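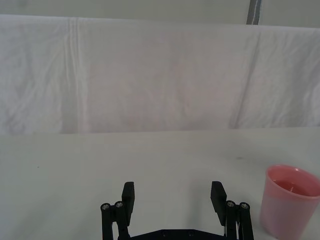

Runolance Walker Conversion Set

Resin parts for turning a standard 28 mm heavy walker kit into a close combat version. Sculpted by Itsuki Kuroda for Bostico. You supply the base kit; the legs, hip joint and rear hull are used as they come.

What you get

Torso front with open or closed sarcophagus
Left and right shoulder plates, plain
Claw arm and lance arm
Three heads, one bare
Sprue of purity scrolls, chains and small skulls

Parts are cast in gray resin and shipped unassembled and unpainted. The finished model stands 98 mm tall to the top of the hull with the legs in the stock pose. It fits a 65 mm round base. The long lance overhangs the front, so check your storage foam before gluing it straight out.
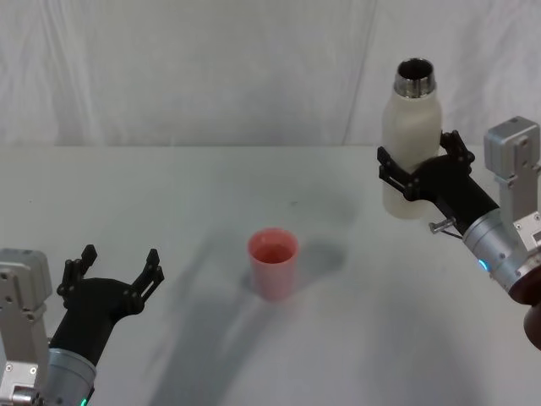 White bottle held above a white table, small pink cup on it.

Assembly notes

Wash the parts in warm soapy water and let them dry overnight. Remove the casting gates with a saw. Clippers can crack the shoulder plates where they get thin.

The torso locates on the stock waist peg. On older base kits the peg is slightly wider and the hole needs opening up with a round file. Both arms take 2 mm magnets, not included. Drill the sockets before painting. Haruna Mizuno's studio model has the claw magnetized and the lance glued, and the weight of the lance does pull a magnetized arm down over time.

Use super glue. Plastic cement will not hold resin. Small bubbles on the underside of the hull can be filled with any fine putty.
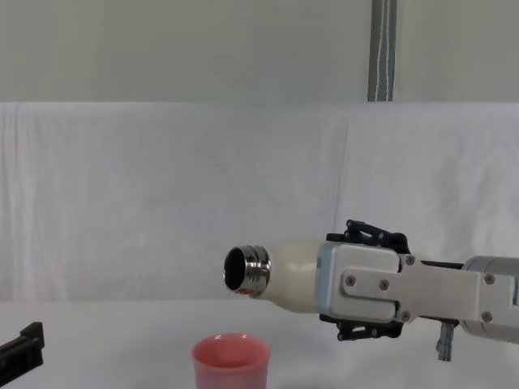 Bottle with a metal neck, held above the pink cup.

Compatibility

Fits the Takeda heavy walker and the Iltus Mk II. The Iltus Mk I has a narrower waist and needs a shim. It does not fit the smaller scout walkers.

Ordering

Item number 570. Cast to order, with the next batch in March. Missing or miscast parts are replaced free; send a photo of the part to Napaporn Nilsuwan through the contact form with your order number.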